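Search this site Search
About Us
June 6, 2024 | By Kamala Kulkarni
7 min read

Dalleck tests robot parts for people who are about to spend money on them. Grippers, arms, wrist cameras, controllers. We work out of a rented unit in Staltdale with a concrete floor that slopes slightly toward the loading door, which we mention now because every visitor asks about the shims under the benches.

There are 5 of us. Chenxi Cui runs the bench work and writes most of the test plans. I do the reports, the arguing with suppliers and the invoices. We don't sell hardware, we don't take a commission from anyone who does, and we send loan units back when we're done with them. If a supplier wants the report changed, they can send us new data and we will run it again. That has happened twice. One of those times they were right.

How we got started

I used to buy automation for a packaging plant. In my last year there I signed for a gripper whose brochure said it would handle "virtually any object." It handled boxes. It had trouble with bags and it could not pick up a bottle lying on its side unless the bottle was pointing the right way. The salesman was a pleasant man and I don't think he had lied, exactly. He had only ever seen it pick up boxes.

Chenxi was at an integrator at the time and was the person who had to tell me it wasn't going to work. We started Dalleck the following November, with one secondhand arm and a list of questions neither of us had been able to get answered as buyers.

What we think of the claims

Most published grip tests are done with the part sitting alone on a clean table, under good light, in the orientation the gripper likes. The success rate that comes out of a test like that is a real number and it tells you very little. We want to know what happens when the part is leaning on something else, when the fingers come in crooked, and when the person who set it up has gone home.

We are no kinder about cameras. A wrist camera sounds like an easy win, and for some jobs it is. Then you mount it and find that at the moment you care about most, with the fingers closing, a good part of the view is finger. Whatever is close goes soft, whatever is dark goes to solid black, and the software is left to make its decision from a small sharp patch and a lot of mush. Suppliers' sample footage tends to stop a few inches short of this.

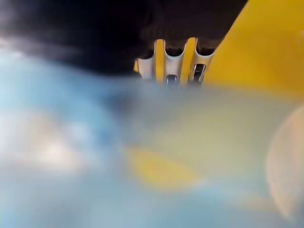 So our camera comparisons are scored on the last stretch of the approach, and a camera that gives a lovely view from a foot away gets no credit for it. We move the mount, change the lens if the maker allows it, and run the same approach again. Sometimes a cheap camera in a better position beats a costly one bolted where the bracket happened to be. We'd like to say this surprises the people who pay us, but most of them suspected it already.

How a comparison runs

A standard grip comparison is 500 attempts per gripper, on the customer's own parts, on one arm, with one controller. We log every attempt, including the ones where we knocked something over ourselves. Drops, slips, double picks and near misses are written up separately, since a gripper that drops a part in the bin is a different problem from one that drops it halfway to the conveyor.

Our longest job so far was for Popescu, who asked us to compare two finger designs on molded housings. It went to 3907 attempts before they were satisfied, and the two designs came out so close that we told them to buy whichever had the easier spare parts. They were a bit put out. We stand by it.

The Mevell project went the other way. We stopped at attempt 741 when a fingertip pad began to peel, and the report was four pages long.

What we won't do

We won't publish a league table. People ask for one every few months. A ranking across different parts, arms and cycle times would be read by everyone and useful to hardly any of them.

We also won't test a demo. If the arm is running a recorded path and the part is always in the same place, we'll say so on the first page, and you may not enjoy the second.

And we don't predict the future of robotics. We have been asked to speak on it and have turned it down. Chenxi did once give a talk on cable strain relief, and can probably be talked into giving it again.

Working with us

Send us the parts first, ugly ones included. Scuffed, warped, badly labeled, whatever turns up on a normal shift. Tell us what you've been promised and by whom, and how fast it has to run. We'll write back with a test plan and a price, or with a note saying you don't need us.

Visits to the Staltdale unit are by arrangement. Wear closed shoes.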